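Ticket: Blue cloths will not hold a flat fold, finished stack leans
Site: Brerkville, folding room
Raised by: Pushpa Upadhyay
Handled by: Wayne Zacharias
Priority: Normal
Status: Closed, one item carried over

Opened 22nd April

Pushpa Upadhyay wrote:

The blue cloths are coming off the folding table with a raised edge on the right-hand side. I fold in half, then in half again, then in thirds. By the second fold the corner on the right has crept inwards and the layers no longer meet. A stack of 20 leans far enough that the top few slide off when the shelf is moved. The white cloths from the same wash do not do this. I have tried folding more slowly and it makes no difference that I can measure.

Wayne Zacharias replied:

Please confirm the following before I come over.

Which wash programme was used for the blue cloths?
How long do they sit in the basket between the dryer and the table?
Is the cloth smoothed before the first fold, or only after it?
Has the table cover been changed recently?

Pushpa Upadhyay wrote:

Programme is the 60 degree one, same as the whites. They sit in the basket until the whites are done, so anything up to an hour. I smooth after the first fold. The cover was replaced when the old one wore through. The new one came from Barkora and is softer to the touch than the last.

Wayne Zacharias replied:

Two of those answers are worth following up. Leaving cloths heaped in a basket while warm sets creases into them, and smoothing after the first fold only treats the upper layer. The lower layer keeps whatever wrinkles it had and pulls the edge out of line when weight goes on it. The cover may also be a factor. A softer cover grips the underside, so the top layer travels and the bottom one stays put.

Test 1. Cover.
Folded a batch on the bare bench next door, same cloths, same order of folds. The edge still lifted, though by less. Cover contributes but does not account for the fault.

Test 2. Basket time.
Took cloths straight from the dryer to the table with no wait. Creasing was lighter across the middle. The right-hand corner still turned over on the first fold in several cases. Partial improvement.

Test 3. Smoothing before folding.
Laid each cloth out, worked from the centre to the edges with the flat of the hand, then squared all corners before making any fold. Edges met. The stack stood straight with no lean at 20. 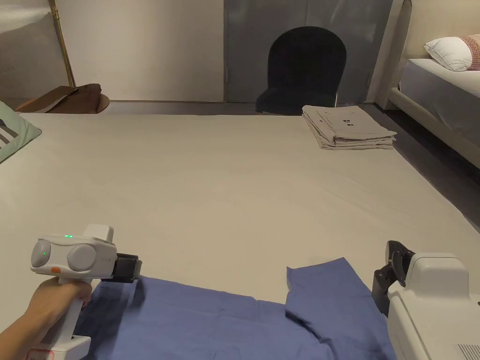 Repeated test 3 with cloths that had been left in the basket for the full hour. Result was acceptable but took longer, as the deeper creases needed a second pass. Combining tests 2 and 3 gives the best outcome.

Pushpa Upadhyay wrote:

Tried it this morning. The corner stays down if I pull it out square first. If I skip that and only smooth the middle, the flap comes back. Also found that a few of the cloths are not square to begin with. One side is longer than the other, so the edges cannot meet whatever I do.

Wayne Zacharias replied:

Noted. I checked the odd ones against the others. The hem on the long side has been stitched with less taken up, so the cloth is out by 2 centimetres at one corner. They carry the Sustness label. The remainder, from Chan, are square. Please put the odd ones on a separate shelf and use them for wiping down. Do not try to correct them in the fold, as it pushes the error into the next layer.

Revised method, to be pinned up by the table:

1. Bring the blue cloths from the dryer before the whites.
2. Lay one cloth flat with the hem side down.
3. Smooth from the centre outwards.
4. Pull each corner square. Turn down any flap.
5. Fold in half, left to right, and check the edges meet.
6. Fold in half again, then in thirds.
7. Stack with the closed edge facing alternate ways.

If the edges do not meet at step 5, open the cloth and go back to step 3.

Pushpa Upadhyay wrote:

Sheet is up. Two full stacks done today, neither leaning. Happy for this to be closed.

Closing note, Wayne Zacharias:

Cause was smoothing after the first fold, made worse by long basket times and a small number of cloths that are out of square. Cover left in place. Replacement of the uneven cloths carried over to the September order.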